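How to Prepare a Drawing Set for an Architecture Competition Entry

Most open competitions in architecture ask for the same few items: one or more presentation boards, a short written statement, and a registration form. The brief changes each time, but the work of putting the files together does not change much. This guide covers that work, from the first reading of the brief to the final upload. It assumes you already have a design and a set of working drawings.

The settings below were used for the Clarnen Pavilion call, which asked for three boards and a statement of 590 words. Adjust them to suit your own brief.

Step 1: Read the brief for limits

Go through the brief once and write down only the limits. Ignore the theme and the site history for now. You want:

Board size and orientation
Number of boards
File type and maximum file size
Word limit, and whether captions count toward it
Language and units
Rules on anonymity
Closing time and time zone

Put the list on one sheet and keep it open while you work. If two parts of the brief disagree, send a question before the question period ends. For Clarnen this period closed in April, long before the boards were due, and the answers were posted as a single document. Read that document too. Answers often change the limits.

Step 2: Set up the board file

Create one page per board at full size. Do not work at half size and scale up at the end, as line weights and text will shift.

Set the outer margin first, then the columns. A landscape A1 board works well with six columns. Place the registration code in the corner named in the brief, on a locked layer that repeats on every page.

Turn off any layer carrying your name or your firm's name. Check title blocks brought in with drawings. They are a common source of accidental names.
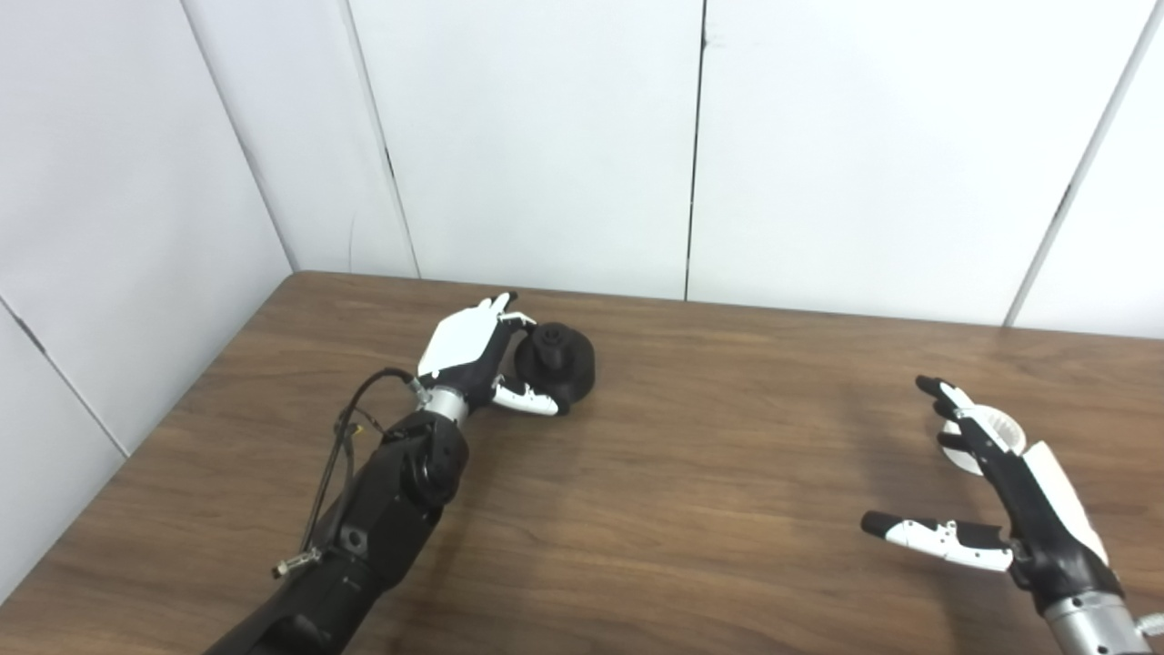
Words: Tsehay Demissie
Drawings checked by Wai-kit Lui
Updated 14th September

Step 3: Choose the scales

Pick no more than three scales for the whole entry. A typical set is:

Site plan at 1:500
Plans and sections at 1:100
One detail at 1:20

If a plan does not fit at 1:100, crop the surroundings before you change the scale. Jurors compare plans across boards, and a one-off scale makes the building hard to read. Put a scale bar next to every drawing. A written ratio stops being correct once the board is printed at another size or viewed on a screen.

Keep north in the same direction on all plans. If the site plan has to be turned, turn the floor plans with it.

Step 4: Fix the line weights

Export drawings as vectors wherever possible. Use four weights:

Cut lines, 0.50 mm
Edges in view, 0.25 mm
Surfaces and joints, 0.13 mm
Dashed lines for items overhead, 0.18 mm

Print one section at full size and look at it from standing distance. If the cut line does not stand out, fill the cut parts with a dark gray – 80 percent black is enough – and leave the other weights alone.

Hatches cause most of the trouble in exported files. Dense hatches slow down viewers and can turn solid on a cheap printer. Replace them with a flat tone.

Step 5: Place the main view

Each board needs one large item. On the first board it is usually a perspective, on the second a section, and on the third a plan or detail. Place it before anything else and give it at least a third of the page.

Rendered views should be at 150 dpi or more at final size. Higher values are only worth the file size for views with fine texture. Save them in the color profile named in the brief. If none is named, use sRGB.

Step 6: Write the statement and captions

Start with what the building is, where it stands, and who uses it. Structure and materials come next. Leave the concept for the last paragraph, and cut it first if you are over the limit.

Captions should name the drawing and one thing the reader would otherwise miss. Keep body text at 14 point or larger on A1. Check this on paper.

Step 7: Export and check

Export to PDF with fonts embedded. Set image compression to 90 percent quality and check the file size. If it is still too large, look for images that were placed at a small size but kept at full resolution, and resample those.

Then open the file on a second computer and check the following:

Page size and page order
Missing fonts
Registration code on every board
Author field in the document properties – this should be blank
File name in the form the brief requires

Step 8: Upload

Upload the day before closing. Save the confirmation message and a copy of the exact files you sent, in a folder kept apart from the working files. If the organizer allows a replacement upload, confirm whether the new file overwrites the old one or is added to it.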